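Kitchen check, Odarside shared house
Filled in by Maritza Huaranga, October 13, 2022
Last check: March (Jhosep Huaranga)

I have kept to the same headings Jhosep used in the spring so that the two sheets can be laid side by side, but I have let myself write more in the comments than he did, as a tick on its own never tells me very much when I come back to it months later.

1. Cooker and hob
Burners light at first try: Yes
Knobs turn and return to off: Yes, though one is stiff
Pan handles turned inwards: Reminder given
Comment: The stiff knob is the same one Jhosep wrote down. It is safe, and it does go fully to off, but you have to mean it. Eliécer has said he will take it off and clean behind it when he next has his tools with him, and I have said thank you in advance so he can't forget.

2. Range hood
Fan works on all speeds: Yes
Filters clean: No
Comment: Greasy to the touch, I'm sorry to say. A soak in hot water and washing-up liquid would do them a world of good. Please let them dry fully before they go back up.

3. Sink and drainage
Drains freely: Yes
Cupboard underneath dry: Yes
Sealant sound: Yes
Comment: Lovely. Whoever has been wiping along the edge after washing up, do carry on.

4. Chopsticks, holder and table mats
Chopsticks free of splits and mould: Mostly, see below
Holder clean inside, including the bottom: Yes
Mats lying flat: See below
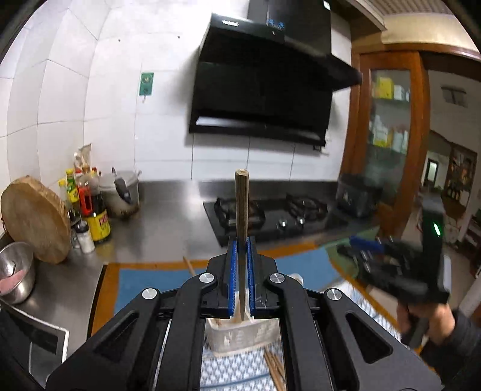
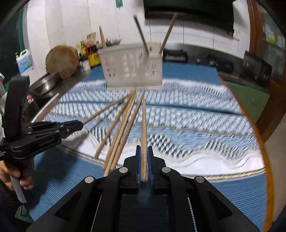
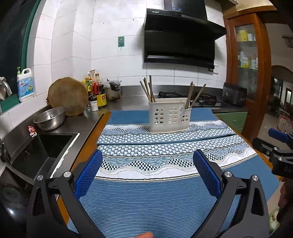
Comment: I do go on about chopsticks, I know, but wood holds water and a holder is just the sort of snug place where it stays. Please stand them up only when they are dry, give them a bit of room, and tip the holder out for a rinse every week or so. I have put 2 chopsticks aside with rough tips - you can feel it if you run a thumb along them, and I wouldn't want anyone finding out with their lip instead. They are in an envelope on the shelf if Yhon still wants them for his tomato seedlings. The rest are perfectly good and went back where they live.
As for the mats, I smoothed them out, and they only need a shake and a wipe after meals. If a corner starts to curl, put something heavy on it overnight, and if it still curls after that, tell me and we'll get new ones.

5. Knives and boards
Handles tight: Yes, all 6
Boards free of deep cuts: Yes
Boards stored upright: Yes
Comment: Raw meat on one side only, please, and scrub both. Milagros asked whether we ought to have a second board and I think she is quite right, so it goes on the shopping list.

6. Pressure cooker
Seal soft, no cracks: Yes
Vent clear when held to the light: Yes
Comment: I took the seal out, washed it and put it back, and it sits well. New people in the house, do ask one of us to show you how to let the steam out before you use it for the first time. It takes five minutes and we are all very nice about it.

7. Cleaning things
Kept in their own bottles with labels on: Yes
Kept apart from food: Could be better
Comment: Sprays drift towards the sauces over the weeks, in every kitchen I have ever had. The low cupboard is the proper place.

8. Fire blanket and alarm
Blanket on its hook: Yes
Alarm sounds on test: Yes
Comment: It sounded very well indeed, and my apologies to Yhon, who was asleep.

To do
Filters soaked - Milagros
Stiff knob - Eliécer
Second board - me
Sprays moved to the low cupboard - whoever reads this first, please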